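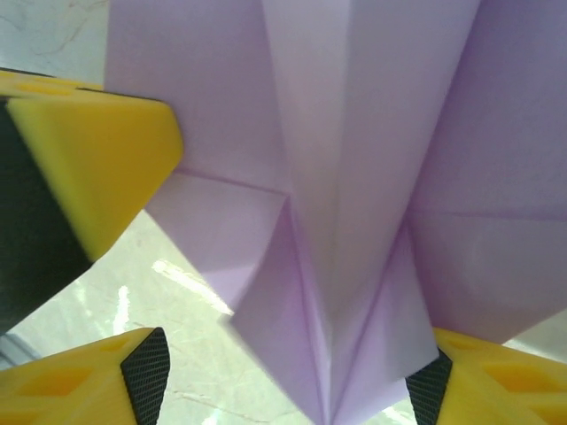

Lavender sheet, mid-fold. Pleats at the pointy end.

Hi all – quick one before I run out. Re the paper question from earlier:

> Is the Flamton lavender ok for the Dzene base or does it crack? I have a pack of 400 and don't want to waste it. Also do you crease both ways?

Fine for the base. I've gone thru almost a whole pack since June, no cracks on the long folds. Riletti is nicer but costs more and the color is duller.
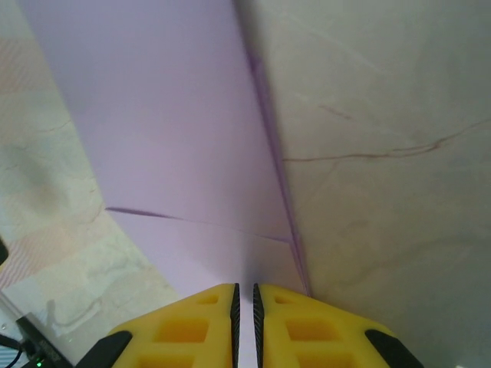 Creasing both ways – yes, for the long diagonals only. Bone folder, then flip, then again. Press hard enough that the line goes a shade darker, like the purple one down the right side, otherwise the flap wont find its place later. The cross crease can stay faint. Do it on something hard, a stone or tile top is good, not a cutting mat.

Then the pleats. Two per side, narrow end first, and don't flatten the middle valley till both sides match.

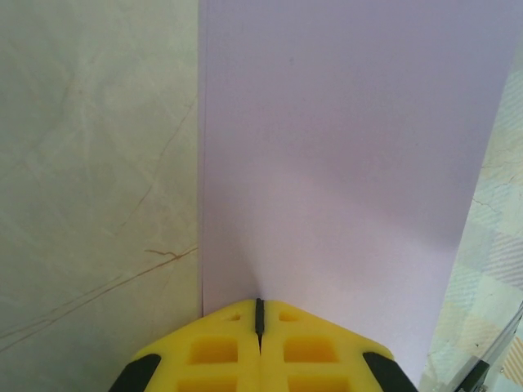
If they dont match, open it all the way and start from the diagonals again. Fixing one pleat by itself just pushes the error up the sheet.

Diagram is no. 649 in the Flalline folder, step 2 has the wrong arrow, ignore it. More tonight if I get time.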